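Home Threads Replies Media About

Horacio Cisternas
April, 7:40 am

ok thread on the fruit weighing set bc people keep asking how the counting works. typing fast, run starts soon

1/ task is: take one fruit out of basket, put on scale, put it back. Two arms, someone steering them the whole way. That's it. That's the entire task

2/ table as it looks this week, brown paper on

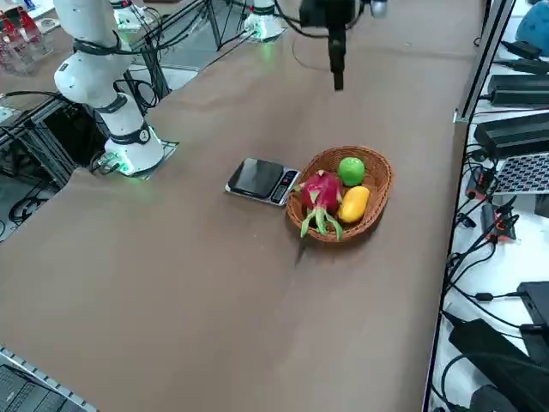
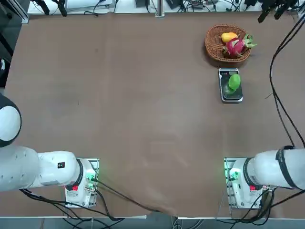

3/ so. We have 1,409 episodes in the bucket. Sounds like a lot. Isn't, once you pull the bad ones

4/ first pass we threw out 201. mostly the operator pausing mid-air to think. A pause teaches the model to pause. learned that one the slow way on Brarelent, whole policy just hovered over the bowl

5/ another 105 went for labels. Text said "mango" and the arm went for the apple. Who wrote those? me. at 11pm

6/ Things we vary on purpose: where the basket sits, where the scale sits, which side of it the basket is on, which fruit goes first, which arm does it

7/ things we do NOT vary yet: light, table covering. Yes I know. Findgate people already told me twice

8/ dragon fruit is the hard one. Leafy bits catch on things and the grip looks fine until you lift. If you only collect apples you get a lovely success rate and a useless robot

9/ so new rule from Reginald Ambrose: every operator does a block of up to 52 and at least a third of it is dragon fruit. Then swap out. After that people's hands get lazy and the paths all look teh same

10/ keep your failures btw, the ones where it slips and you recover. Seperate folder, tagged. Recoveries are worth more to us than another perfect pick

11/ what we don't keep: any take where somebody reached in by hand. Even for a second. Even if the rest is great

12/ fruit gets swapped when it goes soft. Soft mango is a different object as far as the fingers care. note the swap in the log pls, Zisthorpe set didn't and we still can't sort it

13/ next up is Ki, same table, adding bowls. will post the tagging sheet when its less embarassing

ok run starting, back later

Comments (3)

gripnotes: do you trim the idle frames at the start or leave them in?

Horacio Cisternas: trim. leave a tiny bit, half a second

pallet_jen: the 11pm labels one hurts, we relabeled a whole month of ours

Reply Share More from this author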